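A day at the Zatik works: robots, nuts and a very good lunch

25 Oct 2024

I have wanted to see the inside of the Zatik plant ever since I started writing about small manufacturers, so when the invitation to their October visitors' day landed in my inbox I said yes before checking whether I was free. (I wasn't. Sorry, dentist.)

Zatik makes brackets, clamps and fastener kits, the sort of thing that arrives in a bag taped to the inside of a flat box. They ship 697 different kits, and each one has its own card telling the packer what goes in. If you have ever finished putting up a shelf and had every bolt you needed, somebody in a building like this one got it right for you.

There were two groups of us, mostly people from other small shops, plus a few students from the technical college and one man who had come with his teenage daughter and took more notes than she did. We got safety glasses, a visitor badge and a map with the coffee marked on it. Then we were off, starting at the goods-in door, where the metal parts come in by the crate and are weighed before anything else happens to them.

Our guide was Perihan Tuncer. She started on the packing tables and now runs what they call the handling area, and she was the best thing about the day. She answers the question you asked, and then she answers the one you should have asked. When one of the students wanted to know how long she'd been there she said "long enough to have packed your desk," and kept walking.

The first hour was the old packing room, and I'm glad they didn't hurry us past it. It's bright and loud, with long tables and a radio at each end playing different stations. The kits are still made up by hand here. The packers have their cards, their bins and their own little systems. One woman lines up washers along the edge of her table before she starts, another works straight out of the bins and is every bit as fast. Last month the room made up 2473 kits of the biggest size alone, and I can tell you my hands ached just hearing it.

What wears people out, Perihan told us, is the work in between. Parts have to be moved from one kind of tray to another all day long, for washing, for checking, for the packing tables. It's small, fiddly pinching work, the same motion over and over, and for years it was shared out in turns so that no one got stuck with it for a whole shift. Everyone hated their turn. That is the job Zatik decided to try handing over, and the try-out has a name, Lavico, which I was told means nothing at all and won a vote.

So through the double doors we went, and it was so much quieter! You could talk in a normal voice.
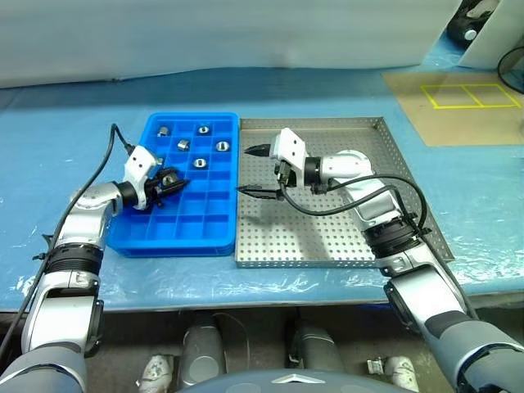
I had expected something bigger and faster, I'll admit. I've stood next to welding robots in a car parts plant and you feel those in your teeth. Lavico goes at a pace where you can follow every move, and we all ended up doing the same thing, leaning in and going silent, then letting our breath out together when a part was let go. The father with the notebook actually clapped.

Two people look after it on each shift, and both used to be packers. They set up the trays, watch the work, and write down anything odd. There's a thick log, and Perihan let us leaf through it. Most of the entries are short. "Picked up two." "Tray not square." "Sheet wrinkled, smoothed it." A few are longer and crosser. She reads all of it on Friday afternoons, and the ones she can't fix herself go to Fudatix, the firm that does their software. I liked that the log was on paper. I liked even more that the handwriting changed from page to page, so you could tell plenty of people had had a go.

I asked one of the operators what had changed for her. She thought about it for a good while. Her wrists are better, she said, and she goes home less grumpy. On the other hand she misses the talk. On the packing tables you chat all day, and in the quiet room there are just two of you, and you have to keep your eyes on the job. They have started swapping between the rooms every few days, partly for that. She also said the first weeks were tough. She felt slow and stupid in front of a screen after years of being one of the quickest people in the building. I thought it was generous of her to say so in front of a bunch of strangers.
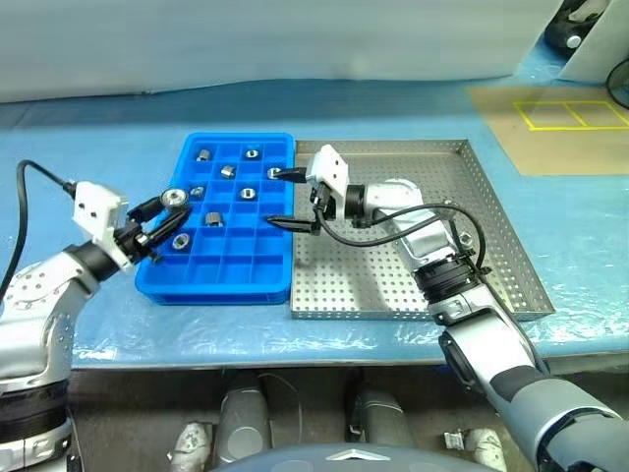
The question everybody wanted to ask was whether jobs had gone, and one of the visitors from another shop finally came out with it. Perihan didn't dodge. No one has been let go, she said, and 5 people have moved to new work, in checking and in setup. She wouldn't promise anything about ten years from now. What she did talk about was how much judgment there is in work that people call simple. Take a hex nut, she said, and look at how it sits once it's in a tray: some with the hole facing up, some over on a flat side, one tilted in its little compartment. A packer's fingers deal with all of that without being told. For a pair of black gripper fingers each of those is its own small puzzle, and it's the packers who know which ones matter. They've been paid for that time, too, at the same rate as the rest of their shift, and I wish I heard that more often.

One of the students asked if the operators ever give it a hard tray on purpose. There was a pause, and then a lot of grinning. Yes — they do, and they keep score.

Lunch was in the canteen and it was lentil soup, flatbread and a tomato salad I would drive back for. The food comes from Karaca, a family kitchen down the road, and visitors eat at the same tables as everyone else. I sat with two men from the warehouse who had firm opinions about the new racking (too high) and none whatsoever about robots. It was a useful reminder that for most of the people on site, Lavico is something that goes on behind the double doors.

In the afternoon we saw the washing line and the warehouse itself, with its 2128 bin locations, each with a hand-lettered label from before the labels were printed. They've kept the old ones up beside the new. We also got a look at the training corner, where packers who want to move across can try the controls for an hour with no one timing them. There's a sign-up sheet on the wall and it was full down to the bottom line, with a couple of names squeezed into the margin.

A few practical notes if you're thinking of going to the next one. Wear closed shoes, they will turn you away in sandals. The parking lot fills up early, and the overflow is a muddy walk. Ask for the handling area when you book, as the groups for that part are small and ours was full. And bring questions for the operators — they like being asked, and they'll tell you things that aren't on the map.

I came home with a tote bag, a bracket I have no use for and four pages of notes on soup.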